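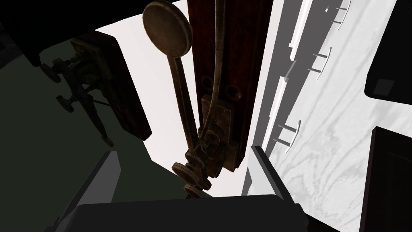
Simulated view of an antique lever mechanism on its wooden post, with the gripper fingers in the foreground.

Simulation Comes to the Restoration Workshop

The Millet workshop has completed the first stage of its automation program, which began in June and concerns the handling of historic lever and signal mechanisms. Under the program, a robot arm will take over part of the repetitive holding and turning work at the test benches. Every movement is first rehearsed in Trurneo, the simulation package adopted by the firm, before it is permitted on a customer's piece.

The Millet workshop receives mechanisms from museums, railway societies and private owners. Each one must be worked through its full travel many times so that stiffness and play can be recorded. Until now this has been done by hand, and staff at the benches have long reported sore wrists and shoulders at the end of a testing day. During the first stage, 1,228 rehearsals were run in simulation. Of these, 341 were set aside for review by bench staff, who were asked to mark any approach they would not have used themselves.

Their comments led to several changes. The gripper now closes more slowly near worn metal, and the arm stops if a lever resists earlier than expected. Bench staff also asked that the arm never take hold of a lever by its knob, where old finishes are most easily marked. This request has been written into the handling rules.

"The people who know these mechanisms have spent years learning how much force is too much," said Monique Collet, head of workshop operations. "We wanted that knowledge in the procedure before the arm was given any work to do."

Changes to working duties

No bench positions will be removed as a result of the program. Duties will change in the following respects.

Bench technicians will prepare and approve the handling plan for each mechanism. A plan without a technician's signature cannot be loaded.

Long travel tests will be assigned to the arm, up to a limit of 300 cycles per session. The technician will then inspect the piece before any further session is started.

Cleaning, disassembly and all work on springs will continue to be done by hand.

Technicians who complete the training course will be placed in the new grade of bench supervisor. The course takes place on Thursday mornings and is taught by Apolline Baudry of Dratik, the contractor responsible for the installation. It includes practice in Trurneo and supervised work at the arm. Staff on the late shift may attend with paid time, by arrangement with their team leader.

The second stage will extend the program to the Bidell site, where 69 mechanisms are waiting for assessment. Staff at Bidell will be invited to review the simulated handling plans before the arm is installed there. Questions about grades and shift patterns should be sent to the personnel office.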